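To: simulation-users list
From: Ebuka Eze
Subject: Re: Saltavora household scene kit, terms of trial

Dear colleagues,

Svatopluk Vávra wrote:
> Before our group commits funds, could someone who has the Saltavora kit
> state plainly what the license covers? The Hokau sales page speaks of
> 485 scenes, but I cannot tell if the two-arm model is part of the base
> price or must be bought apart. I would also like to know how close-up
> handling looks in practice.

Our office has held a trial license since February, and I am glad to reply on its behalf.

The base license costs $3,555 per site and includes all 485 scenes as well as the two-arm model. The Andach task editor is sold apart. Updates are provided for 18 months, after which a site may keep the last version it received.

On close-up handling, our main test has been moving flat objects next to furniture, where contact errors tend to show first. 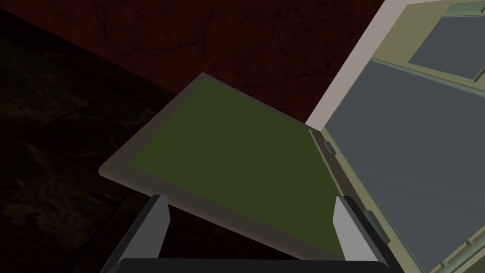
We ran the same task under three contact settings. The default was adequate for our needs, although the strictest one slowed our older machines a good deal. Hokau has been told of this and has opened a ticket.

Room scenes load with their furniture and small items already placed, and the layout may be changed by script. Lighting is fixed in the trial version. Groups that train on camera input should weigh this with care - dark walls remain dark, and we could not adjust them.

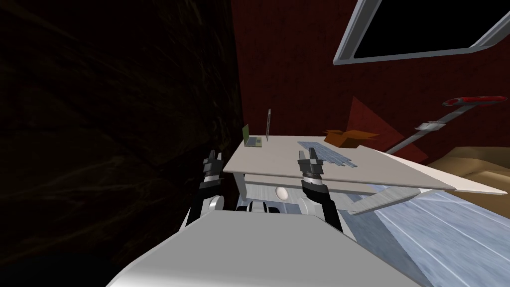

Saltavora room scene with the two-arm model at the table.

Support requests are handled by Danladi under contract to Hokau. Replies to our requests came within 3 working days. Sites that wish to extend a trial should write to them before it lapses.

Respectfully,
Ebuka Eze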